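Home | Projects | Reports | Staff | Contact
Print this page | E-mail this page

Stiffness Loss in Disposable Molded-Fiber Tableware under Moist Food Loads

Shabnam Jatoi, Selorm Amissah
Supervisor: Kazue Minami
Stondham, Materials and Packaging, second-year project

1. Background

Molded-fiber plates are made by drawing a pulp slurry through a mesh form and pressing the wet mat between heated tools. The fibers are held together mainly by hydrogen bonds, which weaken when water enters the sheet. Manufacturers slow this process with sizing agents added to the pulp or with a thin surface coating. The canteen at Stondham changed from coated paperboard to uncoated fiber plates in February, and users reported that the plates sagged during a normal meal. The project set out to measure how quickly stiffness is lost and whether rim shape affects the result.

2. Materials

Two products were compared, referred to by supplier as Hellix and Polell. Both are sold as round dinner plates with a raised rim. The Polell plate has the steeper rim. A total of 58 plates were tested. All were stored in the conditioning cabinet overnight before use. Plates with visible pinholes or pressing cracks were rejected.

3. Method

Each plate was loaded with 372 g of wet test medium (cooked rice and water) spread over the flat center. The plate was then supported at 2 opposite points on the rim, and sag at the center was read with a dial gauge. Readings were taken at the start and at fixed intervals until the sag stopped increasing or the rim folded. Three operators took readings. Isamu Tamura repeated a portion of the Hellix series to check agreement between operators.

Plates were inspected on a white tabletop before loading. A molded-fiber plate has a raised rim and a flat center, and the transition between the two is where most folds began.
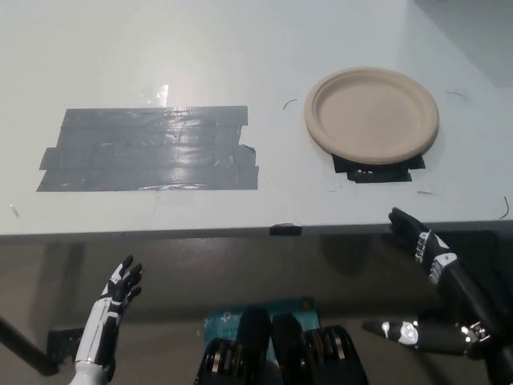

4. Results

Both products lost stiffness fastest in the early part of the test. The Hellix plates reached the sag limit sooner, and most folded along a line joining the supports. The Polell plates sagged more evenly. Around 3 mm of sag was typical before the first visible crease in either product. Differences between operators were smaller than differences between plates from the same pack.

5. Sources of Error

Rice did not spread evenly, and the load tended to drift toward the lower side as the plate deformed. Sheet thickness was measured at the rim only. The pulp composition was not disclosed by either supplier, so the effect of sizing could not be separated from the effect of shape.

6. Further Work

A coated plate should be included as a control. Natsumi Sakai has suggested weighing each plate before and after loading to obtain water uptake directly, using the Manolakis balance in the wet lab.

Last updated: February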